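Home Contents Glossary Instructor Resources Index

Filed under: Athletics Administration / Course Texts

Last updated: May

CHAPTER 2
Building the Season Schedule
Theda Grube

Learning Objectives

After completing this chapter, students should be able to define the terms used in league scheduling, calculate the number of games required by a given format, identify the fixed dates that limit a season, and prepare a draft schedule for review by member schools. Students should also be able to explain how a postponed game is handled and who has the authority to move it.

Key Terms

balanced schedule, blackout date, bye, crossover game, double round robin, home allotment, make-up window, open date, single round robin

Introduction

A school league exists to provide games. Its bylaws, its awards, and its meetings all rest on the document that tells each team where to be and when to be there. The season schedule is usually the first thing that coaches request and the last thing that the league office is able to finish. It affects bus contracts, field permits, officials' assignments, and the evening plans of a great many families.

This chapter follows the work of the scheduler from the close of one season to the publication of the next. It assumes that the league has already settled its membership and its sports, as covered in Chapter 1. It does not discuss tournament brackets, which call for a different method and are treated later in the text.

The Drokden Conference will be used throughout. Drokden has twelve member schools of varying size. Its girls' basketball program enrolls 360 varsity athletes, and each team plays eighteen league games, for a regular season of 108 games. The members lie along a single river valley, with Drevunier at the northern end and Virivier at the southern end. The bus ride between those two schools is the longest in the conference, and much of what follows was shaped by it.

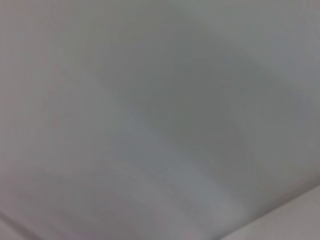 Figure 2.1. Pale gray surface, close view.

Choosing a Format

In a single round robin, every team meets every other team once. In a double round robin, every team meets every other team twice, once at each site. Both formats produce a balanced schedule, meaning that all teams face the same opponents the same number of times. A balanced schedule makes the final standings easy to defend.

Many leagues cannot use either one. With twelve members, a single round robin gives each team eleven league games, which most coaches consider too few for basketball. A double round robin gives each team twenty-two, which leaves little room for outside opponents. Drokden adopted a middle course. Each team plays seven opponents twice and the remaining four opponents once. The number of games for the whole league is found by multiplying the number of teams by the games each team plays and dividing the result by two, as every game involves two teams. Students should confirm that the Drokden total of 108 is correct before reading further.

An unbalanced schedule raises a question of fairness. A team that meets the strongest program twice has a harder path than a team that meets it once. The usual remedy is rotation. The four single-game opponents change from year to year under a published table, so that no school carries the same advantage or burden for long. The rotation table should be adopted by vote before any season to which it applies. A table adopted after the strength of the teams is known will be open to complaint, whatever its merits.

The Home Allotment

Each Drokden team receives nine home games and nine road games in league play. Games against the seven double opponents supply seven of each. The four single games must then be divided evenly, with two at home and two away. This division is simple for one school and much harder for twelve at once. The scheduler should settle the sites of all single games before assigning any dates. Correcting an uneven home allotment after dates have been set commonly requires changes at several schools.

Gate receipts are a further consideration. A school that hosts its nearest rival may collect more from that one game than from several others combined. Where two rivals meet only once in a given year, the site should alternate at each such meeting, and the league office should keep a written record going back as far as its files permit.

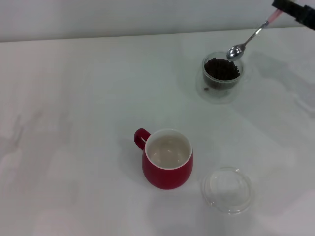

Figure 2.2. Metal teaspoon and white tabletop.

Fixed Dates and Blackout Dates

Before any pairing is placed on the calendar, the scheduler collects the dates on which games may not be played. These include examination periods, religious observances recognized by the member schools, state association deadlines, and evenings when a gymnasium is committed to another use. Each school submits its list on a common form. Lists sent by telephone or given in conversation should be confirmed in writing and entered in the same file.

Schools differ widely in the number of blackout dates they request. Sauerland, a small school in the center of the valley, has one gymnasium that also serves as its auditorium. Its list is longer than that of any other Drokden member. The conference does not limit the number of dates a school may submit, but it requires that each be marked either "unavailable" or "preferred open." The scheduler must honor the first kind. The second kind is honored when the calendar allows.

Travel is handled at the same stage. Drokden does not schedule a school night game between Drevunier and Virivier. The two meet in the early afternoon on a weekend or during a school holiday, and this pairing is the first one placed on every draft. In general, the most restricted games should be placed first and the most flexible games last. Schedulers who begin with the easy pairings often find that the difficult ones no longer fit.

Review by Member Schools

The completed draft is sent to all athletic directors at the same time. Each director checks the draft against the school's own calendar, transportation plan, and outside games. Objections are returned in writing and must name the game, the conflict, and at least one other date that the school could accept. An objection with no proposed date is returned to the sender.

The scheduler then prepares a second draft. Under Drokden rules the second draft becomes final when it is published, and later changes require the agreement of both schools and the league office.

Postponements

Weather, illness, and building failures will cause some games to be moved. Drokden sets aside a make-up window in the final week of the regular season. When a game is postponed, the home school notifies the league office, the visiting school, and the assigner of officials. The two schools then have 48 hours to agree on a new date. If they do not agree, the league office assigns one from the make-up window, and that assignment may not be appealed.

Officials are frequently overlooked in this process. A new date agreed upon by two athletic directors has no practical value until a crew has accepted it. The assigner should be consulted before the date is announced to players and parents.

Section 2.1 begins with the preparation of a pairing grid. Students will need a blank grid from the back of the book and a school-year calendar.

Previous Chapter Next Section Back to Top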